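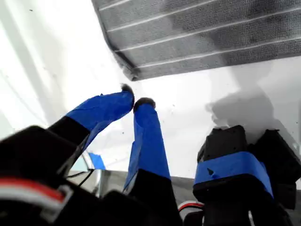
The Brernska Traverse is a long-distance hiking route in the Nolis highlands. It runs from the market town of Wesanville in the south to the fishing village of Brernska in the north, crossing the central plateau and the Campbell Pass on the way. Most walkers take 5 days, with overnight stops in mountain huts. The highest point on the route is the Campbell Pass, at 2,150 meters above sea level.

Name

The route takes its name from the village at its northern end. Older maps call it the Salt Road, a name still used by people in the upper valleys. The pass was named for a surveyor called Campbell who mapped the plateau, although herders had used it long before the survey and called it simply the Gap. Both names appear on signs at the pass.

History

The southern half of the traverse follows a pack trail that carried salt and dried fish inland from the coast and brought wool and cheese back. Mule trains used it until a road was built through the eastern valley. After that the trail fell out of regular use, and parts of it on the plateau were lost under grass and scree.

The present route was put together by Remzi Gökçe, a guide and former schoolteacher from Wesanville. Gökçe walked the old trail over several summers, asked herders where the missing sections had run, and marked the line with stone cairns. He later wrote the first guidebook to the traverse, a short volume with hand-drawn maps. The book describes the route from south to north, and most later guides have kept that order. The cairns on the plateau were afterward joined by painted posts, which are easier to follow in fog.

One section near the northern end was moved after a landslide covered the original path above the river. The replacement climbs higher through the forest and adds an hour to the last day. Some older guidebooks still show the riverside path, which is closed.

Route

The traverse is usually divided into 5 stages.

Wesanville to Lower Hut. The trail leaves town by the old bridge and climbs through orchards and then beech forest. The gradient is gentle for most of the morning and becomes steep in the final hour. Water is easy to find.

Lower Hut to Plateau Hut. This stage leaves the forest and follows a stream to its source. The upper part crosses loose rock, and a fixed cable has been placed on one short step. The plateau begins just beyond it.

Plateau Hut to Lake Hut. The walking is nearly level but exposed to wind. There is no shelter between the two huts and few landmarks, so walkers are advised to keep to the posts. Several shallow lakes lie to the west of the trail. They are at their fullest in early summer and may dry out completely later in the year.

Lake Hut to Forest Hut. The trail crosses the Campbell Pass and then drops a long way on switchbacks to the tree line. Guided groups generally set off by 6 a.m. to be over the pass before the afternoon clouds build. The descent is hard on the knees and is considered the most tiring part of the trip.

Forest Hut to Brernska. The last stage follows the diverted forest path and then a farm track to the coast. It ends at the harbor wall in Brernska, where a stone marker gives the distance back to Wesanville.

Season and weather

The huts open when the snow has cleared from the pass, normally in June, and close at the end of September. July and August are the busiest months. Thunderstorms are common on summer afternoons, especially on the northern side. September is cooler and quieter, with frost at night on the plateau and a fair chance of early snow at the pass. Winter crossings are made on skis by experienced parties, but the huts are unstaffed then and only the winter room at Lake Hut is left unlocked.

Accommodation

There are huts at the end of each stage except the last. All of them provide bunks, blankets and an evening meal during the season. Hikers bring their own sleeping bag liner and towel. Places must be booked ahead in July and August. Camping is allowed on the plateau between sunset and sunrise, but not beside the lakes, where it disturbs nesting birds. Brernska has two guesthouses and a campground. Wesanville has several small hotels near the bus station.

Guided trips

The traverse can be walked with or without a guide. Local companies in Wesanville run guided departures through the season, most of them with a limit of 11 walkers to a group. The price usually includes hut bookings, meals and the return transfer. Luggage can be sent ahead by road to Brernska, but no vehicle reaches the two huts on either side of the pass, so walkers carry what they need for those nights. Mules can be hired as far as Plateau Hut.

Access

Wesanville is reached by bus from the regional capital. A bus also links Brernska with Wesanville by way of the eastern valley road, leaving the harbor at 3:30 p.m. during the hut season. The trip takes half a day because of the detour around the highlands. Outside the season the service is less frequent, and walkers normally arrange a taxi through one of the guesthouses.

Wildlife

Chamois are often seen on the rocks above Lake Hut, and marmots are common on the grassland to the south of it. Golden eagles nest on the cliffs east of the pass. Sheepdogs guard the flocks on the plateau in summer, and walkers are asked to go around the animals at a distance and to keep their own dogs on a leash.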